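Holzmaserung als nahtloses Muster in einem Bildprogramm anlegen

Von Golshifteh Mirzaei, 11. April

Nach meinem letzten Beitrag über Papierstrukturen haben mehrere Leser gefragt, wie man eine Textur macht, die sich ohne sichtbare Kante wiederholt. Ich zeige es hier an einer Holzmaserung, die ganz aus Filtern entsteht. Man braucht also kein Foto und muss auch nicht auf Lizenzen achten. Ich arbeite mit Pevance, aber die Schritte sollten in jedem Programm gehen, das Ebenen, Störungsfilter und eine Verschiebung mit Umbruch kennt. Die Namen der Menüs können bei Ihnen etwas anders lauten.

Was Sie vorher einstellen

Legen Sie ein neues Dokument an, quadratisch, 2048 Pixel breit und hoch, im RGB-Modus mit 8 Bit pro Kanal. Wer später drucken möchte, stellt die Auflösung auf 290 dpi. Für den Bildschirm ist dieser Wert ohne Bedeutung. Als Vordergrundfarbe wählen Sie ein mittleres Braun, als Hintergrundfarbe ein deutlich helleres. Die beiden Farben sollen denselben Farbton haben und sich nur in Helligkeit und Sättigung unterscheiden, sonst wird das Holz später fleckig.

Schritt 1: Der Grund

Füllen Sie die unterste Ebene mit dem helleren Braun. Darüber kommt eine neue Ebene mit dem Namen »Faser«, gefüllt mit neutralem Grau. Auf diese Ebene wenden Sie den Filter »Störung hinzufügen« an, monochrom, mit einem hohen Wert. Es muss richtig grob aussehen, wie ein Fernseher ohne Empfang. Keine Angst, davon bleibt am Ende wenig übrig.

Schritt 2: Die Faser ziehen

Jetzt nehmen Sie die Bewegungsunschärfe mit dem Winkel 0 Grad. Die Länge stelle ich fast auf das Maximum. Aus den Punkten werden feine waagerechte Linien. Am linken und rechten Rand sehen Sie wahrscheinlich verschmierte Stellen, die heller oder dunkler sind als der Rest. Diese reparieren wir in Schritt 5, bitte nicht jetzt abschneiden.

Setzen Sie die Ebene auf den Modus »Weiches Licht«. Wenn die Linien zu schwach sind, duplizieren Sie die Ebene und geben dem Duplikat 40 % Deckkraft. Ich finde das schöner als eine starke Kontrastkorrektur, weil die Farben ruhig bleiben.

Schritt 3: Jahresringe und Wellen

Bisher haben wir nur gerade Linien, und so gleichmäßig wächst kein Baum. Erstellen Sie eine weitere Ebene »Ringe«. Mit dem Pinsel malen Sie sieben dunklere Streifen quer über das Bild, in verschiedenen Abständen und mit verschiedener Breite. Danach kommt der Verflüssigen-Filter. Drücken Sie die Streifen mit einem großen, weichen Werkzeug leicht nach oben und nach unten. An vier Stellen dürfen die Linien enger zusammenlaufen, als ob ein Ast in der Nähe wäre. Echte Astlöcher lasse ich bei einem Muster weg. Das Auge findet sie sofort wieder, und dann sieht jeder die Wiederholung.

Arbeiten Sie nur in der Mitte des Bildes. Wenn die Streifen den linken und rechten Rand in gleicher Höhe berühren, haben Sie später weniger zu retuschieren.

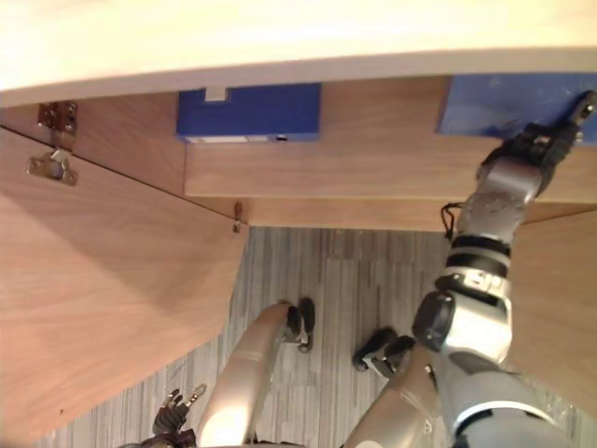
Mittelbraune Holzmaserung an einem Schrank mit offener Tür.

Schritt 4: Farbe abstimmen

Über alle Ebenen legen Sie eine Gradationskurve. Ziehen Sie die Tiefen ein wenig herunter und lassen Sie die Lichter in Ruhe. Dann kommt eine Einstellungsebene »Farbton/Sättigung« dazu, bei der ich die Sättigung meistens reduziere. Anfänger machen Holz fast immer zu orange — ich auch, meine ersten Versuche vom August sahen aus wie Karamell.

Speichern Sie an dieser Stelle eine Kopie mit allen Ebenen. Ab dem nächsten Schritt arbeiten wir auf einer reduzierten Version.

Schritt 5: Die Kanten schließen

Reduzieren Sie das Bild auf eine Ebene. Im Menü »Sonstige Filter« finden Sie »Verschiebungseffekt«. Tragen Sie horizontal und vertikal je 1024 Pixel ein, das ist die Hälfte der Kantenlänge, und wählen Sie »Durch verschobenen Teil ersetzen«. Die früheren Ränder bilden nun ein Kreuz in der Mitte.

Dieses Kreuz entfernen Sie mit dem Kopierstempel. Nehmen Sie eine weiche Spitze und folgen Sie immer der Richtung der Faser. Den Reparaturpinsel benutze ich nur für kleine Reste, er macht bei feinen Linien gern matschige Flecken. Berühren Sie die neuen Außenkanten nicht, sie passen schon zusammen.

Schritt 6: Muster festlegen und prüfen

Wählen Sie alles aus und dann »Bearbeiten«, »Muster festlegen«. Zum Test öffnen Sie ein Dokument mit der vierfachen Kantenlänge und füllen es mit dem neuen Muster. Verkleinern Sie die Ansicht und schauen Sie mit etwas Abstand. Sehen Sie ein Gitter oder einen dunklen Fleck, der immer wieder kommt, gehen Sie zurück zu Schritt 5 und hellen Sie die Stelle auf.

Häufige Fragen

Das Muster wirkt unscharf. Was tun?
Wenden Sie vor Schritt 5 einen Hochpass-Filter mit kleinem Radius auf einer Kopie an und setzen Sie diese auf »Ineinanderkopieren«.

Geht das auch mit Cunix?
Ja, dort heißt der Verschiebungseffekt »Kachelversatz«. Die Bewegungsunschärfe ist schwächer, man muss sie zweimal anwenden.

Kann ich senkrechtes Holz machen?
Drehen Sie das fertige Quadrat um 90 Grad und legen Sie es als zweites Muster ab. Die Kanten bleiben dabei geschlossen.

Wer möchte, kann mir sein Ergebnis in den Kommentaren verlinken. Im nächsten Beitrag kommt gebürstetes Metall, der Anfang ist fast derselbe.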